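Home | News | Features | Workshop | Subscribe

Print this page | E-mail this article

The dish rack test

April 5, 2021

Golton wants you to know that its kitchen arm can put plates away. I spent a day at the Manholm workshop, where the arm is set up and looked after, and came home less sure of that than the brochure is.

The arm itself is a Jedura, bought in. Golton's part is the cell: the table, the rack, the camera at the wrist and the fingers. Lindsay Mahuika keeps it running. Her morning starts with the fingers, which she brushes out and checks for wear, and then she squares the arm up to the rack by eye before letting the software have a go.

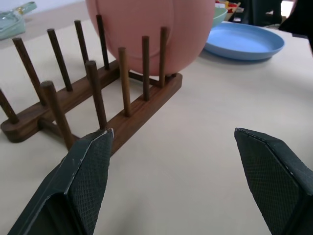

Where the time goes

The rack has ten pegs, and a plate has to go between them on its edge. If the rack shifts 4 millimetres, Mahuika says, the arm has to be shown its position again. That takes 20 minutes. I asked how often it happens. "Depends who's leaned on the table," she said.

Finger pads are the other chore. Golton's sales sheet says they last for over 200 hours. Her own logbook has them coming off at 80, and she trusts the logbook. The texture fills up with whatever comes off the crockery, grip goes, and a plate that was held straight yesterday starts to swing.
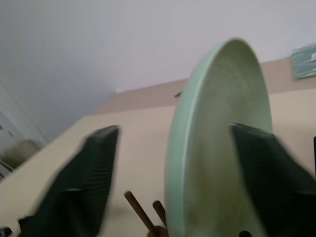 Speed makes all of this worse. Golton likes to show the arm moving briskly, and Mahuika likes to turn it down again once the visitors have left. A slow arm forgives a worn pad. She has asked for a clamp to hold the rack still and was told in September that one was coming from Katene, the firm that makes the table fittings. She is using tape.

None of this is scandalous. Machines need tending. But the price Golton quotes has no line in it for a Lindsay Mahuika, and I doubt many kitchens have one to spare.

We use cookies to improve your visit. Accept | Manage settings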